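# 6주차 강의 노트: 조리실 자동화와 일의 변화

수업일 2021. 6. 23. / 지난주 과제는 수업 끝나고 걷습니다.
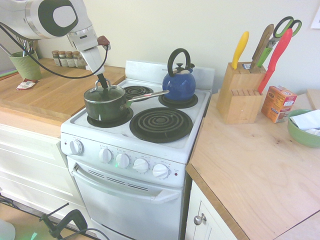
지난주까지는 물류 창고를 다뤘고 이번 주는 급식과 소규모 조리실이다. 창고와 달리 조리실 작업은 짧고 종류가 많다. 뚜껑 열기, 불 조절, 젓기, 옮기기가 몇 분 안에 섞여 나온다. 그래서 직무 전체가 한꺼번에 넘어가는 경우는 드물고 동작 단위로 나뉘어 넘어간다.

## 1. 직무와 과업

- **직무(job)**: 한 사람이 맡는 일의 묶음. 예: 조리 보조
- **과업(task)**: 묶음 안의 개별 작업. 예: 냄비 뚜껑을 들어 상태 확인하기
- 자동화 비율을 말할 때는 어느 쪽을 기준으로 했는지 반드시 밝힐 것. 과제에서 제일 많이 틀리는 부분이다.

뚜껑을 여는 일은 사람에게는 과업이라고 부르기도 민망할 만큼 작다. 로봇 쪽에서는 손잡이 위치를 찾고, 잡고, 수직으로 들고, 내려놓을 자리를 정하는 단계로 쪼개진다. 꼭지형 금속 손잡이는 잡을 수 있는 면이 좁아서 접근 각도가 중요하다. 옆 화구에 주전자가 있으면 팔이 지나갈 경로도 달라진다.

## 2. 사례: Garbridge 급식소

직원 20명, 하루 490식. 2월에 Droltard 시스템을 화구 작업에 도입했다. 도입 담당은 Trygve Wikström, 조리 보조 대표로 면담에 응한 사람은 Sevim Kocabaş.

| 구분 | 도입 전 | 도입 후 |
|---|---|---|
| 뚜껑 여닫기 | 조리 보조 | 로봇 |
| 간 보기 | 조리사 | 조리사 |
| 화구 주변 정리 | 수시로 | 작업 시작 전 |
| 멈춤 대응 | 없음 | 조리 보조 |

면담에서 나온 내용:

1. 뜨거운 김을 쐬는 일이 줄었다. 만족도가 가장 높은 항목.
2. 정리 기준이 까다로워졌다. 양념통과 칼꽂이를 늘 같은 자리에 둬야 한다.
3. 멈춤 대응은 직무기술서에 없다. Kocabaş는 "하는 일은 늘었는데 이름이 없다"고 했다.
4. 바닥 케이블 때문에 청소 동선이 바뀌었다.

3번이 오늘의 핵심이다. 새로 생긴 과업이 문서에 잡히지 않으면 임금과 교육 시간에도 반영되지 않는다. Garbridge에서는 재교육이 5시간이었고 전부 조작법이었다. 멈췄을 때 누가 판단하고 누구에게 보고하는지는 다루지 않았다.

## 3. 토론

- 멈춤 대응을 조리 보조의 직무에 넣을 것인가, 별도 수당으로 처리할 것인가?
- 정리 기준은 누가 정해야 하는가? 현장과 공급사의 의견이 다를 때는?
- 숙련된 조리사는 뚜껑을 열면서 냄새와 소리도 같이 확인한다. 이 확인 작업은 도입 후 어디로 갔는가?

## 과제

본인이 일해 본 곳의 직무 하나를 골라 과업으로 나누고 위와 같은 표로 정리한다. 도입 후 칸은 추정으로 써도 되지만 근거를 적을 것. A4 두 쪽 이내.

읽을거리: Marit Isaksson, 면담 기록 2부(강의실 게시판). Aasen 사례는 다음 주에 쓰니 미리 읽어 올 것.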